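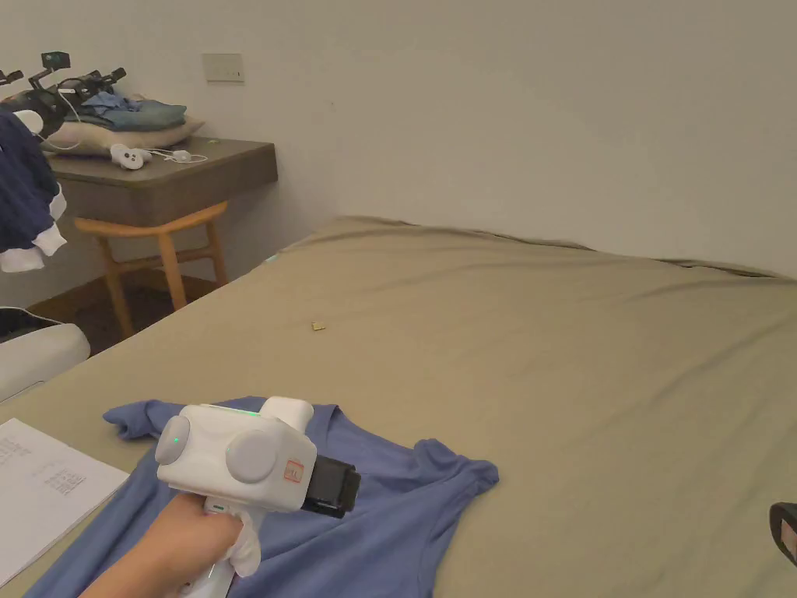 Nonley Guest Rooms: questions guests ask before they book

Most of our rooms are let by the week, and the rent includes bed linen, towels and heating. You bring your own clothes and toiletries. If you want to sort your things out before putting them away, the beds are large enough to lay a T-shirt out flat with plenty of room left over, and the khaki sheets wash well, so don't worry about using them for this. Please keep suitcases off the bed. There is a rack for them in the hall cupboard.

What time can I arrive?

Rooms are ready from three in the afternoon. If you need to come earlier, ring the office and we will tell you whether the room is free. Bags can be left with us from nine in the morning. If you will be later than ten at night, ask for the key safe code before you travel.

How long can I stay?

The shortest stay is 6 nights and the longest is 25. For longer lets, please look at our sister house, Vovden, which has its own booking page and takes tenants by the month.

What does it cost?

A week in a double room is £356. Four weeks booked together at Vovden come to £1,356, paid in two parts. Both prices include bills. They don't include parking, which is paid at the machine in the street. 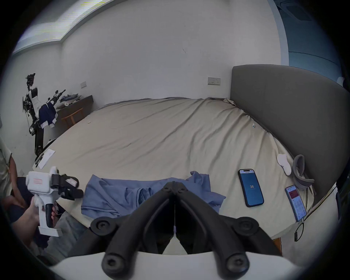 Do you take a deposit?

Yes. It is £25 for each room and goes back to the card you paid with after the room has been checked. We keep some or all of it only if a key is lost or something is broken. Ordinary wear is not charged.

How often is the linen changed?

Once a week, on the morning your new week starts. Leave used sheets and towels in the bag behind the door. If you would like a change sooner, there is a small charge, and you need to ask before noon. Guests with skin allergies can ask for linen washed without scent. Please tell us when you book.

Can I cook?

There is a shared kitchen on the ground floor with two hobs, an oven and a fridge shelf for every room. Label your food. Kettles are allowed in bedrooms, but toasters and hot plates set off the alarm and are not.

Can I bring a pet?

No, with the exception of assistance dogs.

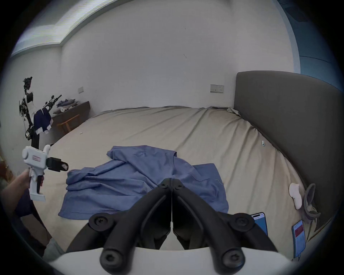

Is there wi-fi?

Yes, in every room and in the kitchen. The network is called Nyanda and the password is on the card you get with your key. The signal is weaker on the top floor, so if you have video calls to make, ask for a room lower down.

What if I need to cancel?

Cancel seven days or more before you are due and you pay nothing. After that we charge for the first two nights. Changes of date are free if we have a room.

Who do I speak to if something goes wrong?

Ewurabena Darko runs the office in the daytime. Nyokabi Mbwambo is on call in the evening for lost keys, leaks and heating. Both numbers are printed on the back of the key card.

Prices last changed in April. Page updated June 26, 2023.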